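자주 묻는 질문: 침구 위 의류 정리와 접기

Grasine 생활관리 안내 / 의류 보관 항목

이 페이지는 침대를 작업대로 쓰는 의류 정리에 관한 문의를 모은 것이다. 세탁기 사용법과 건조기 설정은 별도 페이지에서 다룬다. 문의 분류와 답변 작성은 Severino Manzano가 담당한다.

1. 준비

침대에서 옷을 접어도 되는가
된다. 단, 매트리스가 지나치게 무른 경우 접는 선이 밀린다. 손바닥으로 눌렀을 때 깊이 꺼지는 매트리스라면 이불을 걷어 내고 시트만 깐 상태에서 작업한다. 시트는 네 모서리를 당겨 고정한다.

시트 표면이 거칠거나 보풀이 있으면 문제가 되는가
보풀이 있는 시트는 마찰이 커서 옷이 미끄러지지 않으므로 접는 데에는 유리하다. 반면 어두운 색 옷에는 섬유가 옮겨 붙는다. 검정이나 남색 옷은 안쪽이 바깥으로 나오게 뒤집어 접거나, 얇은 면포를 한 장 깔고 접는다.

무늬가 큰 시트에서는 기준선을 어떻게 잡는가
무늬를 기준으로 삼지 않는다. 덩굴이나 꽃무늬는 직선이 없고 반복 간격도 시트마다 다르다. 침대 가장자리와 평행하게 맞춘다. 가장자리가 멀면 먼저 접어 둔 옷의 변을 기준으로 한다.

한 번에 몇 벌까지 올려놓는가
싱글 침대 기준 12벌 이하를 권장한다. 그 이상이면 접은 옷과 접지 않은 옷이 섞인다. 접지 않은 옷은 발치, 접은 옷은 머리 쪽에 둔다.

2. 상의

맨투맨과 후드티는 같은 방법으로 접는가
몸판을 접는 순서는 같다. 앞면을 아래로 두고 양 소매를 등판 위로 접은 다음, 밑단에서 목 쪽으로 반을 접고 다시 한 번 접는다. 후드티는 모자를 등판 쪽으로 먼저 눕힌다. 모자를 마지막에 접으면 한쪽만 두꺼워져 쌓았을 때 기운다.

두꺼운 상의의 접은 폭은 얼마가 적당한가
서랍 안쪽 폭에 따른다. Gornus 서랍 정리함을 쓰는 경우 칸 폭이 20cm이므로 소매를 접을 때 몸판도 함께 안쪽으로 넣는다. 선반 보관이면 폭을 좁힐 필요가 없다.

시보리(밑단과 소매의 골지)가 늘어났다. 접는 방법과 관계가 있는가
접는 것만으로는 거의 늘어나지 않는다. 젖은 상태에서 밑단을 집어 널었을 가능성이 크다. 보관할 때는 골지 부분을 접는 선 위에 두지 말고 한쪽 변에 나란히 모은다.

안감이나 아래 겹이 밖으로 빠져나온다
접은 뒤 밀어 넣으면 안쪽에 주름이 생긴다. 마지막 단을 펴고, 겹을 맞춘 다음 다시 접는다. 색이 다른 옷을 겹쳐 둔 경우에는 아래 옷을 먼저 빼낸다.

3. 하의

허리가 고무줄인 바지는 어떻게 접는가
허리를 잡아당겨 펴지 않는다. 고무줄이 오므라든 상태 그대로 두고, 다리 부분을 먼저 겹친다. 순서는 다음과 같다.
(1) 주머니 안감을 손으로 밀어 넣어 편다.
(2) 좌우 다리를 포갠다.
(3) 밑위의 튀어나온 삼각형 부분을 안쪽으로 접는다.
(4) 밑단을 허리 바로 아래까지 올린다.
(5) 같은 방향으로 한 번 더 접는다.

조임끈은 빼 두어야 하는가
빼지 않는다. 빼낸 끈을 다시 끼우는 데 시간이 더 든다. 양 끝 길이를 맞추고 허리 안쪽으로 넣은 다음 접는다. 끈이 침대 밖으로 늘어지면 옷을 옮길 때 걸리므로 접기 전에 위치를 확인한다.

면바지 주름은 접기 전에 다려야 하는가
일주일 안에 입을 옷이면 손으로 쓸어 펴는 정도로 충분하다. 계절 보관이면 다린다. 구겨진 채로 오래 눌린 면 소재는 주름이 쉽게 빠지지 않는다. 분무기로 물을 뿌렸다면 완전히 마른 뒤에 접는다.

4. 작업 순서와 배치

상의와 하의 중 무엇을 먼저 접는가
두꺼운 상의부터 접는다. 부피가 큰 옷이 먼저 줄어야 바지를 펼 자리가 난다. 꽃무늬 시트 위에 청회색 상의는 접혀 있고, 그 왼쪽의 카키 베이지색 바지는 아직 펼쳐진 채 주름이 남아 있는 상태가 이 순서의 중간 단계에 해당한다. 다음 작업은 바지의 끈과 주머니 정리다.
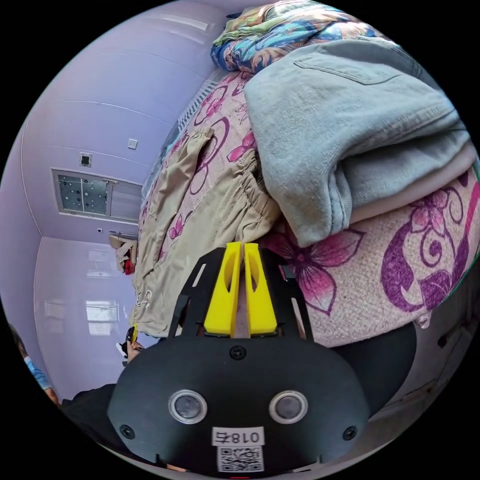

5. 보관

접은 옷은 눕혀 쌓는가, 세워 넣는가
서랍은 세워 넣고 선반은 눕혀 쌓는다. 두꺼운 상의를 눕혀 쌓을 때는 5벌을 넘기지 않는다. 맨 아래 옷에 접힌 자국이 깊게 남는다.

상의와 바지를 한 벌로 묶어 보관해도 되는가
실내복과 운동복은 가능하다. 바지를 접어 상의 안쪽에 넣으면 된다. 색 빠짐이 있는 새 옷은 첫 세탁 전까지 따로 둔다.

압축팩을 써도 되는가
기모가 있는 상의에는 권장하지 않는다. 면바지는 무방하다. Savolainen 압축팩 사용자는 밸브 쪽에 끈이나 단추가 닿지 않게 배치한다.

문의 접수
답변에 없는 소재나 형태는 문의란에 품목명과 세탁 표시 기호를 적어 보낸다. 토요일 접수분은 다음 영업일에 처리한다.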